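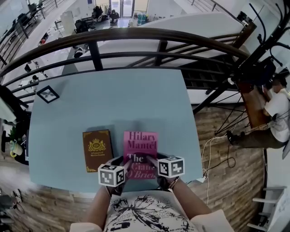
Search the archive Search messages

Drasbridge Readers list
Message 3225
2 replies 4 shares

Re: The Mantel, and where we sit

Dear Jia, dear everyone,

Thank you for writing all that out. I read it with my tea this morning and then went and read it again, and I've been composing this in my head ever since, so please forgive me if it comes out longer than a reply ought to be.

Jia wrote:
> Hello all. Two things before the September meeting. First, I'm
> nearly finished with The Giant, O'Brien and I'd like to propose
> it as our next book. It's short, which I know matters to some
> of you after the last one, and there's plenty in it to argue
> over. My worry is that we'd be reading it on its own. Could we
> pair it with something old, a tale or two, so we have something
> to hold it up against?
>
> Second, are we staying upstairs at Dirnik? I like the blue table
> by the railing very much, but I had trouble hearing last time
> and I wasn't the only one. If somebody has strong feelings about
> it, please say so here instead of in the parking lot.
>
> Jia

On the first point, yes, and yes again. I came to the Mantel years ago without knowing a thing about it, and what has stayed with me is the talk, the way the Giant keeps his friends going with stories when there's precious little else to share out. I remember reading parts of it aloud in the kitchen just to hear how they went. If we do choose it, I'd love for a few of us to come with a page picked out to read. It needn't be the best page or the most important one. Mine will be whichever one the paperback falls open to, and I have my suspicions already.

As for something old to go beside it, I do think the big brown treasury is the place to look. You know the one, with the gold crest and the crown on the front. I have always been fond of a book dressed up like that, partly for the gilding and partly for what the gilding promises when you're ten years old and home with a cold. My grandmother kept one of the same sort, and she would never let me take it to bed, so I read it on the rug on my stomach and got a crick in my neck that I can practically still feel. I'd suggest we settle on one piece from it, 30 pages at the very most, and leave the rest for anyone who gets the appetite. Long assignments are how we lost half of us over the winter — myself included, and I was the one who had picked the book!

Now, the room. I do have feelings, Jia, though I'll try to keep them from being strong ones. I love it up there. 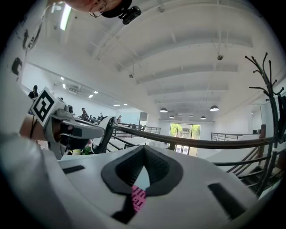

But a high ceiling does let a soft voice wander off, and being up at the railing with the lower floor open right beside us can't help. I missed nearly everything that was said about the ending last time and nodded along anyway, which I now confess to the whole list. So my vote is to stay upstairs and sit closer together. We spread ourselves out terribly, with bags on chairs and coats on other chairs. If we pulled in around the one table and took turns a little more politely (I am looking at myself here), I believe we'd hear each other perfectly well.

If that doesn't do it, the back room at Lornard is still possible. It's low and carpeted and you can hear a spoon drop. The coffee is worse and the chairs are those folding ones, but I would go cheerfully if it meant I could follow what people were saying, and I'd bring a cushion.

One practical matter while I have you. Please write your name inside the cover of anything you bring to lend. I have a paperback at home that I've now offered to three different people, each of whom was quite sure it was mine, and I am just as sure it isn't. It has a grocery list tucked in the back with leeks underlined twice, if that stirs anyone's memory.

Could those of you who mean to come let me know which you'd prefer, upstairs or Lornard? You can answer here or write to me alone, I don't mind at all. And Jia, save me the seat next to you, wherever we end up.

Warmly,
Dalia Jankauskaitė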